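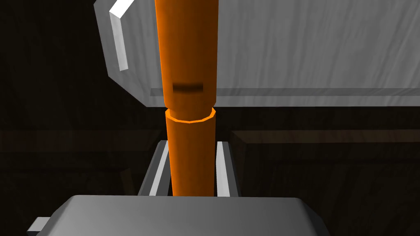
**Ticket 1768: rod seating, cell 2, sim and floor**
Status: open (reopened by me, sorry)
Opened: September 18, 2026

Okay so I'm putting everything in one place, because half of this is in chat and the other half is on the whiteboard and somebody is going to wipe the whiteboard.

Short version: the Milleo arm passes the rod job in the simulator and then faults on the floor with "insertion depth not reached." It holds the tube fine. It gets the rod into the mouth of the tube fine. Then it stops short, decides it's unhappy, and parks itself with the amber light on until one of us walks over and hits acknowledge. On second shift that means me, and I'm also supposed to be running the label station at the other end of the building!

**What I tried first**

- Power cycled the controller. No change.
- Wiped the finger pads and re-homed the gripper. It ran clean until break and then faulted again.
- Swapped to a fresh bin of tubes from Stüber. Same fault, same spot.
- Reloaded the recipe from the Watico server. Same.

I also ran it in the simulator with the speed at 80 percent, which is what we use on the floor, and it passed every time. So I went back to 100 and it passed there too. Great, thanks.

**Reply from Watico support (pasted, I trimmed the signature)**

> Please confirm that the tube diameter in the floor recipe matches the sim model. Please also send the force threshold from the insertion step, and tell us whether the operator is acknowledging or skipping the fault.

Diameter matches, I checked it with the calipers and then had first shift check it again with their calipers (ours got dropped in June and I don't trust them). Force threshold is 2000 in whatever unit that screen uses, it doesn't say. And we're acknowledging. I did skip it for one shift before I understood that skip sends the part down the line as good. Packing found those, and they were pretty nice about it considering.

**Update, same day, after lunch**

I think I've got something. The sim recipe has a little wiggle move between "contact" and "push," and the floor recipe doesn't. It's listed in the sim as step 7 and the floor file goes straight from 6 to 8. I don't know who took it out or if it ever got copied over. My guess is it got lost when we moved to the Hotonen scheduler, when all the recipes were exported and loaded back in. I can't prove that, the change history only goes back to the move.

I can't add the step myself. My login can view and acknowledge, and that's it. When we did this job by hand I could feel a rod hang up on the lip of the tube and I'd just turn it a hair and it dropped in, and I didn't need a password for it. Now I know what's wrong, or I'm pretty sure I do, and I get to write a ticket and wait. I'm not mad about the arm, by the way. My wrists are so much better than they were last year and I would not go back to doing more than 1,000 of these a shift for anything. I'd just like the people standing next to the thing to be able to fix the thing.

**Reply from Watico support**

> Thank you, this is helpful. Step 7 should be present in both recipes. We are sending a corrected file. Please run it at reduced speed with an operator present.

**Update, end of shift**

New file loaded. Ran it slow while I stood there the whole time, and no faults. Bumped it up to 80 and got one fault in the last hour, but that was a tube with a visible burr on the lip, so I'd call that one fair. I put the tube in the reject tray with a note on it, please don't toss it.

**Still need**

1. Somebody to check the other recipes for missing steps. If one got dropped I'd bet there are more, and cell 4 has been weird too.
2. Take the skip button off the operator screen, or at least make it ask you if you're sure. New people are going to do exactly what I did.
3. Edit rights for one person per shift. I'll take the training, I've asked before. If the answer is no, I'd like the no in writing on this ticket so I can quit asking.
4. A louder buzzer or a pager or something. You can't see the amber light from the label station, there's a rack in the way.

Leaving this open till first shift has run a full day on the new file. Please put your faults in here and not in the chat, with the step number if the screen shows one.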